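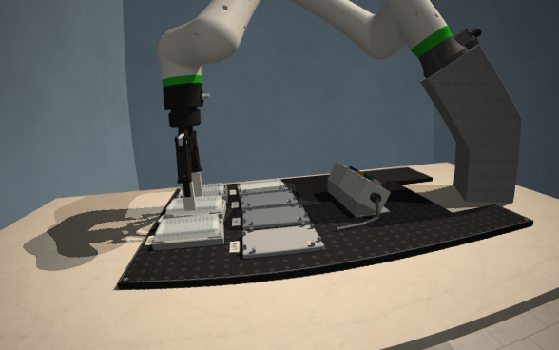
# 手把手教出来的搬运工序

在鲁拉斯卡（Rulasska）实验自动化中心，新工序的编写已很少从代码开始。操作人员先在仿真环境中以远程手柄引导机械臂，将多孔板逐块取起，送入相应的板位，系统同步记录关节角度、夹爪开合与末端姿态。经审核合格的示教数据，方可用于训练，并在其后移交实体工作站验证。

该项目定名为“特雷龙”（Treron），由中心与马斯图森特（Mastusent）公司共同承担，项目负责人为奥尔加·斯拉尼娜（Oľga Slanina）。据她介绍，微孔板搬运在自动化领域属于成熟工序，传统做法是由工程师逐点标定坐标，再编写固定程序。固定程序运行稳定，但台面布局一经调整，标定工作便须重做。中心承接的课题更替频繁，板位与仪器的摆放常随课题变动，重复标定占用了大量工时。

“我们希望由熟悉实验的人直接把动作交给机器。”斯拉尼娜表示，“实验员知道夹爪应当从什么高度下降，也知道放板之前应在哪里稍作停顿。这些经验过去要经过工程师转述，转述之中难免有所遗漏。”

项目首期共采集示教记录507条，经复核保留其中的154条。落选记录多数完成了搬运，问题出在过程：有的下降途中反复修正方向，有的在板位上方停留过久，有的松开夹爪后抬升过急。复核人员认为，此类动作一旦进入训练集，模型会将犹豫与多余的修正一并学去。

参与示教的实验员须先完成3个课时的培训。培训内容包括手柄操作、视角切换与安全规程，其中视角切换最费时间。台面上的板位前后排列，从单一角度观察，远处板位的深度不易判断。学员初次操作时，往往在水平方向已经对准，却在前后方向留有偏差。培训教员库比切克（Kubíček）要求学员在每次下降之前至少切换一次侧向视角，确认夹爪与板的相对位置后再继续动作。

除远程操控外，中心也保留了手动牵引示教，即由操作人员直接扶持实体机械臂完成动作。两种方式各有适用范围。牵引示教直观，手感明确，适合确定接近路径与避让仪器线缆的走向；远程操控则便于重复采集，布局可在仿真中随时更换，误操作亦不致损坏器材。依照现行规程，新布局的首轮示教一律在仿真中进行，牵引示教安排在实体验证阶段，用于修正仿真与现场之间的差异。

差异确实存在。仿真中的板位尺寸取自图纸，现场器件则有安装公差，夹爪与板体接触时的摩擦也难以完全复现。首期模型移交实体工作站后，项目组补充采集了76条牵引示教记录，主要集中于入位前的最后一段行程。

十一月起，项目转入第二阶段，示教范围将扩展至多孔板与检测仪器之间的交接。斯拉尼娜表示，示教数据的评审标准届时将同步修订，并向中心各课题组开放意见征集，修订稿由项目组汇总后在内部发布。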